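Reviews > Kitchen > Countertop Ovens

Print this page | E-mail this to a friend

Drurkine Compact Toaster Oven: Four Months In
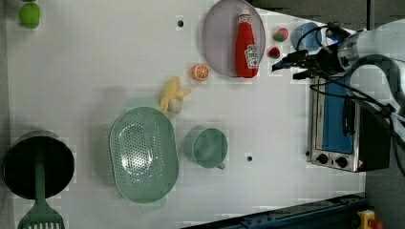
I gave up my full-size oven in September. It needed a new control board, the part cost more than I wanted to spend, and I figured I could limp along with something small from the Drunside outlet until spring. I paid $164 for the Drurkine and expected to resent it. I love this thing!

Toast first. It does four slices, evenly browned edge to edge, and the second batch comes out the same as the first if you knock the dial back a hair. Bagels are even better (cut side up, top rack, don't walk away). I've also roasted more vegetables this winter than in the last two years put together, mostly carrots and those little potatoes, because the oven is hot before I've finished peeling anything. A pan of chicken thighs takes me 20 minutes less than it used to, counting the preheat.

Baking surprised me most. My grandmother's cornbread fits in an 8-inch pan with room to spare, and the crust comes out dark and crackly the way she made it. Cookies are fine, six at a time, which has probably been good for me. A frozen pizza has to be the small kind. I tried a 13-inch one on a Saturday-night sort of whim and ended up sawing it in half, and it was still delicious.

Now the gripes. The crumb tray sticks when it's warm and it scratches if you so much as look at it with a scouring pad. The timer ticks loudly enough to hear from the hallway. The temperature markings run low too: with an oven thermometer on the rack, mine read 25 degrees under the dial, so I just set it higher and get on with dinner. The cord is short, and I ended up moving the coffee maker to the other side of the sink.

I looked hard at the Santoso, which has a convection fan and costs $184. A neighbor has one and it does crisp fries faster, but the fan is noisy and the inside is shallower, so my cornbread pan wouldn't go in. If you mostly reheat takeout, get that one. If you bake, get this.

The control board is still broken, by the way. I keep pans in the big oven now.

Recent in Kitchen
Pultongate Bread Knife, Long-Term Test
Quarter Sheet Pans We Keep Buying
Santoso Electric Kettle
Which Oven Thermometers Are Worth It?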